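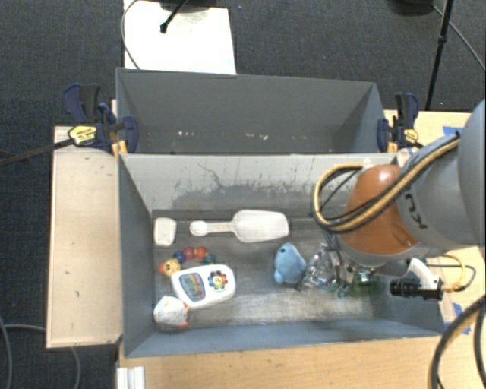 Sorting by weight before sorting by type

15 January 2023

I spent most of the weekend on the storage problem I described in October. The old method was to sort by category first: cables, toys, kitchen spares, tools. It fails because half of what a household owns fits two categories, and every doubtful item costs a decision.

The new method uses a kitchen scale. Anything under 50 grams goes into small drawers. Anything over 1,158 grams goes on a floor-level shelf. The rest goes into open bins, and only then do I split by type.

Hongmei Luo asked why the upper limit is such an odd number. It is the weight of my heaviest stapler, and I wanted that in a bin.

Labels carry a shelf code and a date - no contents list, as those go stale within weeks. The contents live in a text file, one line per item, searched with grep. Lookup takes less than 30 seconds, most of it spent walking to the shelf.

Still open: batteries. They are small enough for the drawers, but I want them stored apart from loose metal.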